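# Mosteo Fruit Fly Cultures: FAQ
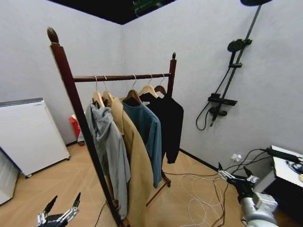 A coat and a sweatshirt on a wooden rack.

**What is in a culture?**
One vial of wild-type or vestigial-wing flies on set medium, with a foam plug. The classroom set (item 2598) has 3 vials and a packet of dry medium.

**How soon should I use them?**
Start your crosses within two days of delivery. Females have to be collected as virgins, so clear the adults from the vial and check it again within eight hours.

**Can I keep them in the refrigerator?**
No. Keep vials at room temperature, out of direct sun.

**How many F2 flies do students need to score?**
We suggest 300 per class. Smaller counts often stray from the 3:1 ratio, and the chi-square test is less useful.

**My medium has mold. Is the culture lost?**
Usually not. Move the adults to a fresh vial and throw the old one out after freezing it overnight.

**Do you ship in May?**
Yes, but order early. For standing orders, write to Sibel Gökçe in school sales.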